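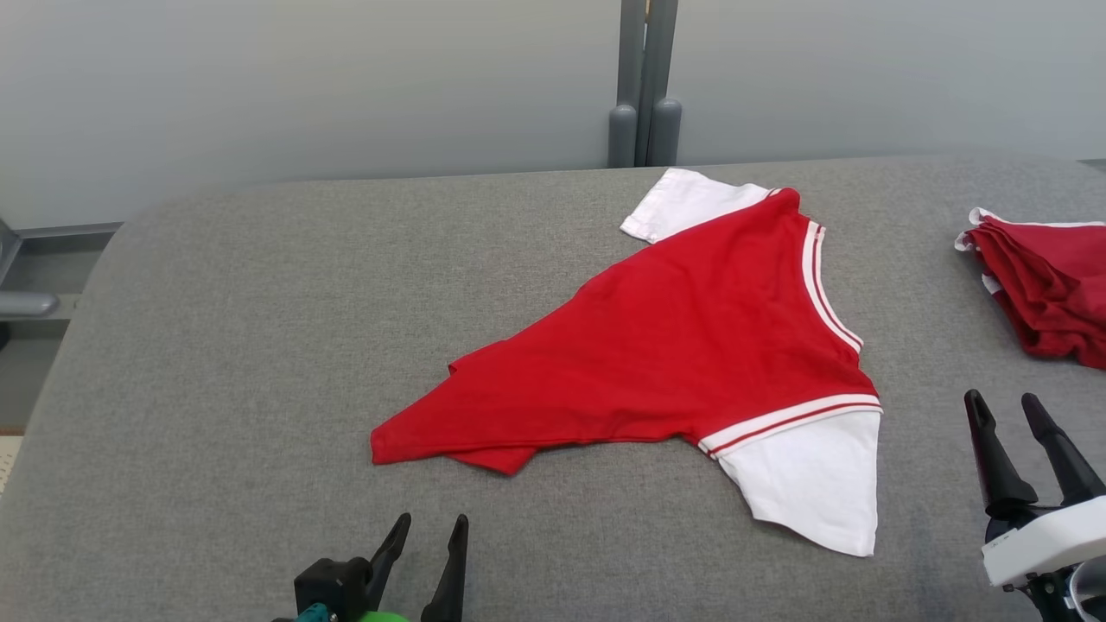
Mendwood, January 24, 2018

Bretel Classroom Kit for teaching assistants abroad
From Plunddale
In stock. Ships from Mendwood.

Going overseas to teach English for a year? Host school has a chalkboard and not much else? The Bretel is a full set of lesson materials that fits in a carry-on. Built for first-time assistants, graduates mostly, who get handed a room of teenagers the morning after they land.

Updated for the spring group. New cards, new binder, same price as in December.

What you get

300 picture and word cards, laminated, rounded corners
Teacher binder, nine units, loose-leaf so you can pull a page and copy it
Pronunciation chart, folds flat
Audio on a USB stick, plus a download code if the stick gets lost (it will)
Dry-erase sleeves, marker, cloth
Blank cards for local words
Talebi zip case, navy or green

Price: $100 for the kit. Refill packs of blank cards and sleeves sold seperately, see bottom of page.

About the units

Each unit runs on its own. No need to start at the first one. Names and hometowns, food, family, getting around, weather, music, holidays, jobs, and one on telling stories. Each one has a warm-up, a pair activity, a whole-class game and a short writing task. Timings are printed in the margin but treat them as a guess. A class that's shy takes twice as long to warm up, a class after lunch takes longer then that.

The music unit got rewritten this winter. The old one leaned on American pop songs, and we had plenty of notes back from assistants saying students would rather talk about what they play at home. So now the students bring the song and explain it in English. Works with singing, drumming, whatever the school has going on. Lyric sheets are gone from this edition. If you want the old ones, ask, we still have the files.

The storytelling unit is the hardest. Save it for second term.

Level

Middle school and high school, beginner to lower intermediate. Not made for little kids. Some people use it with adults in evening classes and say the jobs unit goes over well. University students will find the early units slow, skip to music.

Languages

Cards are English only on the front, blank on the back. On purpose. Write the local word on the back with a wet-erase pen, or have the students do it, better. Binder is in English. A co-teacher letter comes in the front pocket, explains what the kit is and how the two of you might share it. Please give it to them before your first class, not after. Edit it first if your school is more formal. Word file is on the stick.

Size and weight

Case closes to the size of a big dictionary. Chart goes in the back sleeve. Binder rides outside the case unless you take the rings out, then it all goes in together. Fits under an airline seat. Weight listed on the box label is for the kit without the binder, sorry, we're fixing the label.

Humidity. We get asked a lot. Laminated cards do fine in the tropics if you don't leave them in a hot car. The binder pages are plain paper and will curl. Keep them in the case overnight. The marker dries out fast with the cap off, bring a spare.

Audio

Two speeds for every track, slow and normal. Speakers from several parts of the US, so students hear more than one accent. Plays on any laptop or phone with the right adapter, adapter not included. No internet needed once you've downloaded it. Do that before you fly.

Ordering for a group

Sending a whole cohort? Programs and university offices can order on a purchase order. Put the ship date you need on the form, and whether kits go to one address or to each person. We can put the assistant's name on the case tag if you send a spreadsheet. Spell check it please, we print what you send.

We do not ship kits overseas to host schools any more. Too many stuck in customs. Send it to a US address and carry it in. If you're leaving in under 2 weeks pick faster shipping at checkout, regular might not make it.

Returns

Unopened, full refund. Opened but unused, refund less the cost of the audio code. Missing cards? Tell us the numbers off the checklist and we'll mail replacements, no charge the first time. Keep the checklist. It's the yellow sheet, people throw it out with the packing paper.

Coming home after your year? Lots of assistants leave the kit with the school. We like that. Email us and we'll send the school a fresh download code in their own name, yours stops working after it's been passed on.

Questions we get

Can I use it for an English club? Yes. Food and music units, use the games pages only.

Is there a test in it? No. There's a page of short speaking tasks at the back of each unit, mark them or don't.

Can I photocopy? Your own classes, yes, as much as you want. Other schools, ask us.

Does it work with really big classes? It does, but split the cards into packs before class and get the students who finish early to collect them. Card games on the floor if there's room.

Is the Talebi case waterproof? Water resistant. Fine on a motorbike in light rain. Put a plastic bag over it for anything more.

Will it fit my program's curriculum? Check with your school first. Most assistants use it for extra speaking practice and not as the main book.

Also from Plunddale

Bretel refill pack, blank cards and sleeves
Bretel audio code, replacement
Talebi case on its own, navy, green on backorder
Wall map set, United States, paper, folded. Ships in a tube, so order it early

Add to cart
Request a purchase order form
Download sample pages (food unit, warm-up and game)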